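Ticket: Standings page drops results after fixture import
Product: Renham League Manager, women's football module
Reported by: Andthorpe Ladies Football League, results desk
Status: Resolved
Priority: High
Opened: 31 July 2019

Problem as reported

We imported the new season's fixtures from a CSV file. The import finished without an error and the fixture list looks right. Afterward the archive table for last season's Division One changed. Stusadska dropped from second to fifth, and four of their matches now show as "not played." All four were played and both clubs signed the result cards. The player appearance totals for those matches are gone too, which matters because we use them to work out who is eligible for the cup.

Steps tried before contacting support

Logged out and back in. Cleared the browser cache. Opened the table on a second computer and on a phone. Same result each time. We did not re-enter the scores by hand in case that made things worse.

First reply from support

Thanks for leaving the scores alone. Please send the CSV file you imported and a copy of the import report, which is under Tools, Imports, History. Please also tell us whether any club changed its name or home ground over the summer.

Reply from league

File and report attached. The report says 2,437 rows read and 0 rejected. One club changed its name: Bugti Rovers are now just Bugti. Stusadska have not changed anything, but they have moved from the lower pitch to the main ground.

Support notes

Loaded the league's backup on a test server and ran the same file. The fault showed up on the first try. The importer matches each row to an existing match by match number. The league's spreadsheet starts its numbering at 300 for Division One, and last season's Division One started at 300 as well. Most old matches were locked when the season was closed, so the importer skipped them and created new ones. The four Stusadska matches had been rearranged after a waterlogged pitch and were never locked. The importer treated them as the same matches, wrote the new dates over them and cleared the scores.

The Bugti name change played no part. The ground change did not either. 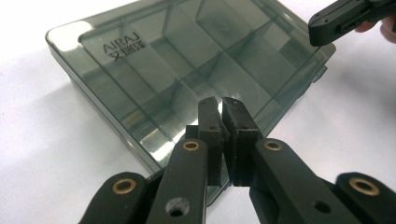
Can the missing scores and appearances be brought back without undoing the whole import?

They can be restored one match at a time from the nightly backup, and the new fixtures stay as they are.

Fix applied

1. Took a fresh backup of the live site.
2. Renumbered the new Division One fixtures to start at 600.
3. Restored the four matches, with scores, scorers and appearances, from the backup made the night before the import.
4. Locked all four matches.
5. Rebuilt the archive table and the player totals.

Reply from league

Table is correct again and Stusadska are back in second. We checked the appearance totals against the paper cards for all four matches and they agree. The new fixtures for September are showing with the right dates. One of the restored matches has the kickoff time as 12:00 when it was played at 2:00.

Support notes

Kickoff time corrected. The backup held the original time from before the match was rearranged. A change request has been raised so that the importer compares the season as well as the match number, and shows a warning before it changes any match that has a score. Until that is released, please start each season's numbering above the last number used in the season before.

Ticket closed with the league's agreement.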